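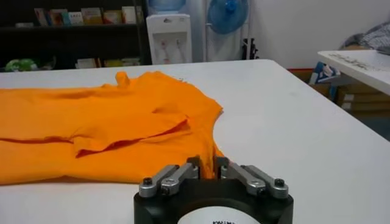

Can a Robot Do Your Laundry Yet?

Give a robot a car door and it will weld all day. Give it a T-shirt and the fun begins! Cloth never lands the same way twice, and every pinch changes the shape of the whole thing. Dilek Uysal, who has spent years on folding at Jamum, loves the problem for exactly that. "A shirt has a front, a back and a thousand ways to hide its sleeves," she told me.

Her best folding program got through 641 shirts last September, and 70 of them came out fit for a drawer. I was thrilled by that number. She wasn't.

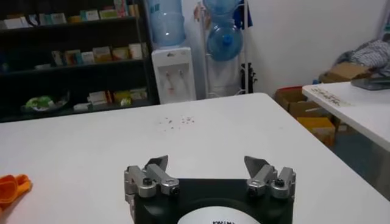
Tidying up is the chore I would hand over first (my kitchen could use it tonight). It sounds easier than folding, and in some ways it's worse. Take a scatter of tiny dark bits near the far side of a white table: two gray fingertips are a fine tool for a sleeve, but crumb-sized things call for a brush, a cloth or suction, and then the machine has to know when to switch. Arnout Dekker at Carex is working on that switch now. He thinks wiping will reach homes well before folding does, and after a day of watching both, I'd bet with him.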